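Bermúdez Marsh Shorebird Photo Survey
Progress report to the Grostix Fund
Saturday, July 30, 2022

Where we are

The survey is past its halfway point, and we are delighted with how it's going. Since the grant came through in February we have made 111 visits to the marsh and kept a little over 400 photographs that are sharp enough to identify the bird, the plumage and, in many cases, the leg band. The grant asked for 400 by the end of the season, so anything we add from here is extra.

Spring migration

April was slow. The north wind held for most of it and the flats stayed flooded long after high tide. Then the weather turned and the Dunlin came in all at once, with Western Sandpipers mixed through the flocks and Black-bellied Plovers standing off to one side the way they do. The best light was in the first hour after sunrise from the Nosov dike, where the sun is behind you and the birds feed toward you as the water drops. Two of our favorite pictures of the whole project were made there on the same morning, one of a Peregrine Falcon going through the flock and one of the flock closing up again behind it.

Banded birds

We photographed 4 banded plovers well enough to read the full code. All of them have been reported, and we have heard back on 2. One was banded as a chick the summer before last -- a lovely thing to find out about a bird you watched for an hour in the rain!

Blinds and access

The blind at Balluletti Slough is up and works beautifully. Yellowlegs now feed close enough that the long lens is sometimes too long. The second blind, planned for the east end of the Nosov dike, is behind schedule. The ground was too soft for posts until late June, and we would like to wait until the avocet broods have moved off before we start digging. We expect to have it standing by early September, in time for the bulk of the juveniles.

Summer work

July has gone mostly to sorting. Every picture now has a date, a tide height and a location, and the first batch has been checked by a second person for species. Peeps in worn plumage are hard, and we have left a number of them marked "small sandpiper" until somebody with more patience has a go. The return migration has already begun, with adult Least Sandpipers on the mud and a few Short-billed Dowitchers still in good color. 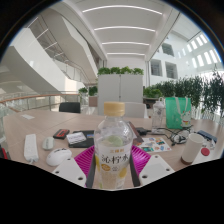 Bottled drink with a citrus slice above the label, July.

Budget

Spending is on track. Fuel has cost more than planned and lumber for the first blind came in lower, so the two nearly cancel out. We would like to move what is left of the lumber line into printing for the fall exhibit -- please let us know if that needs a formal request.

Next steps

Dawn visits start again in the second week of August. The next report will cover the juvenile counts, the east blind and the list of prints for the exhibit.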